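Gondex Household Demonstration Set
Simulated training data for mobile manipulation

The Gondex Household Demonstration Set is a licensed collection of recorded examples for teams training robot policies in the home. Each episode is performed by a trained operator in a rendered apartment and stored with camera views, joint positions, gripper state and a written task instruction.

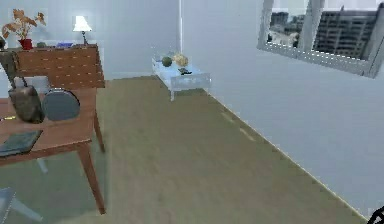 Tasks cover moving between rooms, approaching furniture, picking up everyday objects and opening doors. Operators complete 12 practice episodes before their work is accepted into the set. Every episode is reviewed by a second person, and those that fail review are delivered in a separate folder with the reason noted.

Wall colors, flooring, furniture and daylight vary from room to room. Customers may request added object types at the time of order.

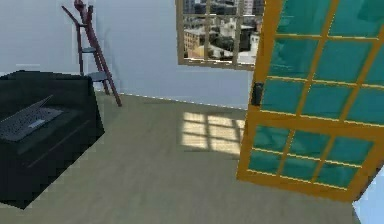
Recordings are supplied at 10 frames per second. Camera tilt is preserved as recorded, and a corrected version is not provided. The standard license covers one site for 9 months and includes 3 updates.

Documentation is maintained by Feven Hadgu. Questions about licensing should be directed to Loan Khương, Data Products, Sunatel. Requests for custom tasks are reviewed by Tín Chu and require a written task outline.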